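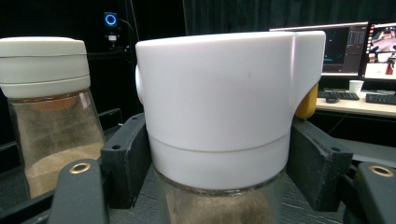 Does a jar with a pour-spout cap keep powder fresher than the bag it came in?

Our trial gives no good reason to think so, at least over 30 days in a normal kitchen cupboard.

Flundo sells its jars on the promise of a "pantry seal." I doubted it, and so did my lab partner, Kyung-hwa Bae. We put 75 grams of malt powder in each of 3 containers: a Flundo jar, a plain Rasten screw-top and the original bag, folded over and clipped. We weighed them every Friday and checked for clumps with a fork.

The bag gained the least weight. The Flundo jar gained the most, though one trial per container is thin evidence and our scale drifts. Residue under a cap could also keep it from closing fully, and we did not wipe the rims between weighings. We plan to repeat this in October with clean rims and a better scale.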